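Search the list archive Search

Re: Supported living at Hirkcombe, hours in the contract

Hello all,

Thank you for the message last week. I quote the part which I want to answer:

> The Mohamedi agency told us that 13 hours of support a week
> are enough for the new tenants at Hirkcombe, because the
> house has a night alarm. Has any other family accepted this?

We have not accepted it. My brother's assessment says four hours each day, and the night alarm does not cook or go to the bank with him. Please ask for the assessment in writing before you sign.
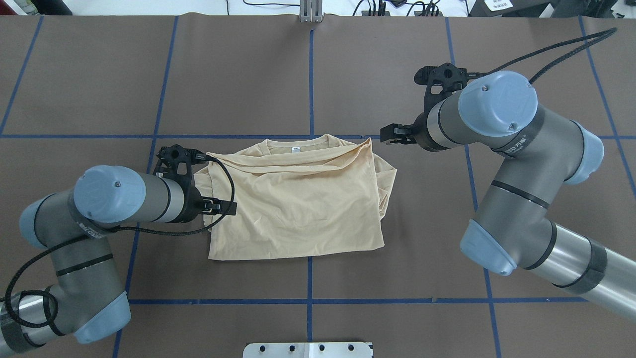 The second matter is the daily living plan. In our first draft it had only washing, meals and medicine, so I asked for clothes care to be written as a separate goal. A T-shirt left folded and bunched on the table, with its neckline still showing at the top, is for my brother a half-finished job, and he wants to finish it himself. If the worker has only ten minutes, she will do it for him – and then the skill is lost.

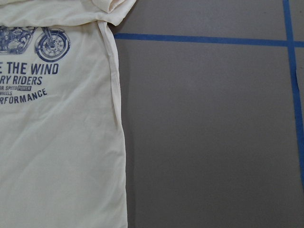 The agency answered that such goals belong to the day centre, Wekedance. I do not agree, and the centre does not agree either. The monthly charge is 232 pounds, and page four of the contract clearly says "skills at home".

If somebody has the older Cernent contract, I would like to compare the wording.

Kind regards,
a sister in Hirkcombe

6 replies | Share 2

Related threads
Travel training in July
Who pays for the night alarm?
Wekedance: new opening times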